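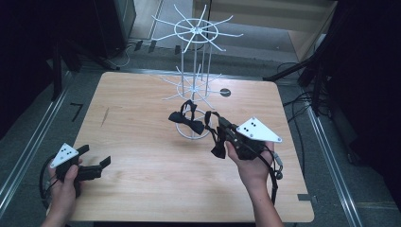
The Lundside Dance Orchestra plays waltzes, foxtrots and the odd rumba on the second Saturday of the month, and its leader has been at it long enough to have worn out two clarinets. She picked up the first one in seventh grade and still talks about it the way other people talk about a first car. We met on a quiet afternoon, and she was humming before I got my notebook open. A black bow tie was hanging by its neck strap from a white wire rack on the table, and that got her started on dress. "Everybody wears one, men and women, and I won't budge," she said. "You play differently when you're dressed for it. You sit up!"

The orchestra has 13 players. The library, kept in steel drawers at the Koval Hall, runs to 181 arrangements, most of them handwritten and a few missing their last page. "We have a tango with no ending. We just slow down and look at the drummer, and he decides. I love that tango."

What she really wanted to talk about was tempo. Recordings, she says, have taught people that old dance music should be fast, and most of it shouldn't. A waltz for real dancers needs room in it, enough for a couple in their eighties to get all the way around a turn without hurrying. She sets the speed by watching feet, and the band watches her. "If I see someone skip a step to catch up, that's my fault. I bring it down, and in four bars the whole floor looks happier." 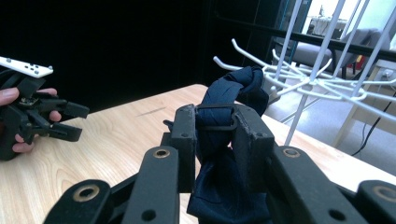 She learned this from playing at Vadurard, the old lakeside pavilion, where the floor was so big that the far side heard everything late. The dancers by the bandstand and the dancers by the windows were always slightly out with each other – "like a wave going through a wheat field," she said, waving both arms to show me. The pavilion has been closed for years. She still knows which boards creaked.

New players come in through the Ziltis Project, a summer course for teenagers who have mostly played in marching band. They arrive loud. By the end of the first week they have found out how soft a trombone can be, and some of them can hardly believe it. "One boy played eight bars so quietly that the saxes turned around to see if he'd stopped. He was grinning so hard he lost his mouthpiece."

The next big one is the May ball, which sells 500 tickets and goes until midnight with one break for pie. They'll open with a slow waltz and close with another, and somewhere after the pie they'll play the tango. I asked how it would end this time. "Ask the drummer," she said, and went back to humming.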